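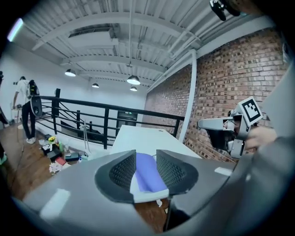

How do seeds know when to wake up?

Pick up a bean seed and it feels like a pebble. But tucked inside is a tiny plant, with a root and a shoot all folded up small! It can stay asleep for months, and some kinds of seeds can sleep for years and years.

The first thing a seed needs is water. It soaks it up like a sponge, swells, and splits its coat. Out comes the root, and it heads straight down, even if you planted the seed the wrong way up. Isn't that clever?

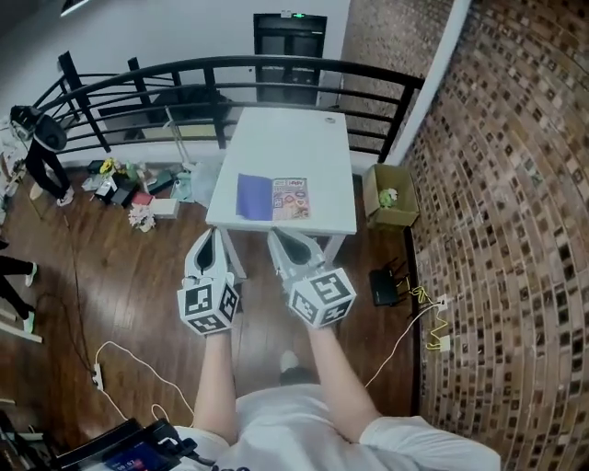 Karine Sandhu wanted to know whether seeds need light to get started. Many don't - beans and peas sprout perfectly well in the dark soil. Lettuce is different. Its seeds are tiny, with only a little food packed inside, so they do best close to the surface where some light gets in.

Then there's the cold. Lots of wild flowers drop their seeds in fall, and if those seeds sprouted right away the frost could kill the baby plants. So they wait! Only after a long, chilly winter will they wake up, when the soil turns warm again. 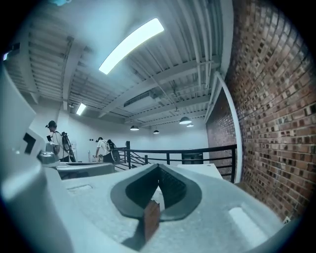 Apple seeds do this too. If you want to grow one, wrap it in a damp paper towel, put it in a bag, and leave it in the fridge from January until spring. Check it now and then for a little white root poking out - that's your tree getting started!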